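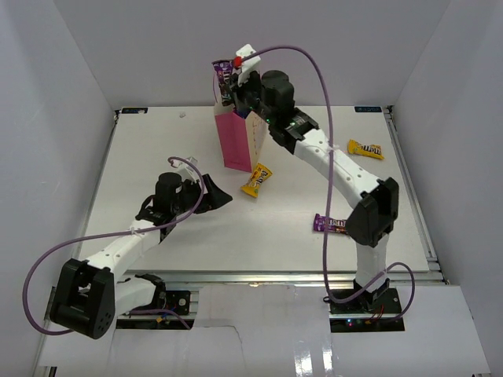 Luzius Schnyder spent 11 years running the packing room at Pichler, a mail-order gift firm, before he began advising shops on what to automate. Mostly he tells them to wait.

"People see two arms put candy in a gift bag and they start counting the wages they'll save," he says. "I ask who opened the bag. Who stood it up? Who laid the candy out where the arm could reach it?"

Bagging is a fair test, he thinks. The bag is paper and gives when you push it. The packs are slippery and never land the same way twice. A new hire at Pichler got the hang of it before the first coffee break.

He has sat through plenty of sales talks. In November a supplier called Rendo offered one of his clients, a shop in Elgate, a two-arm station at 1,750 a month. Schnyder asked how it would cope with a bag that tipped over. "They said that was on the list. Everything I ask about is on the list."

The client packs 3,000 bags in the holiday season and very few the rest of the year. It kept its 2 seasonal packers.

Does he see any progress? Some, he admits – the grip is gentler than it used to be, and he no longer expects crushed goods. But he won't put a year on it, and he has even less patience for talk of machines that fold laundry or clear the dinner table.

"My kitchen changes every hour," he says. "Show me a full shift, with no engineer in the room. Then I'll call the client back."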